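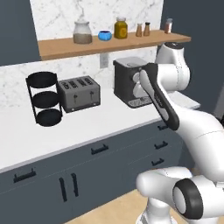 Staff kitchen automation, Tevville site – minutes, 3 Jun 2025
Print | E-mail this page
Present: Rongrong Xie (chair), Inna Didenko, Remzi Saraç, Larysa Semeniuk. Apologies: Hryhorii Yurchenko. Coffee station first. Inna went thru the Nullareo simulation runs, 200 done since May. Arm at the coffee machine, gripper down by the brew head – Larysa asked where a person stands if they want toast meanwhile, toaster is on the same counter. No answer yet. Remzi to mark a hand zone.

Shelf work next. Larysa: kitchen staff still do all refills, want it in writing that hours stay same. Rongrong agreed, will draft. Training for all 18 staff before go-live, paid time.
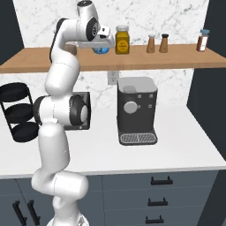 Simulation, arm at the shelf.

Remzi wants lighter jars at the far end. Inna says leave it, test frist. Left open. Budget for floor marking 2,000, approved.

Actions: Remzi – hand zone. Rongrong – hours letter. Inna – send run notes to Hryhorii.

This site uses cookies. Accept | Settings
Last updated: after chair's corrections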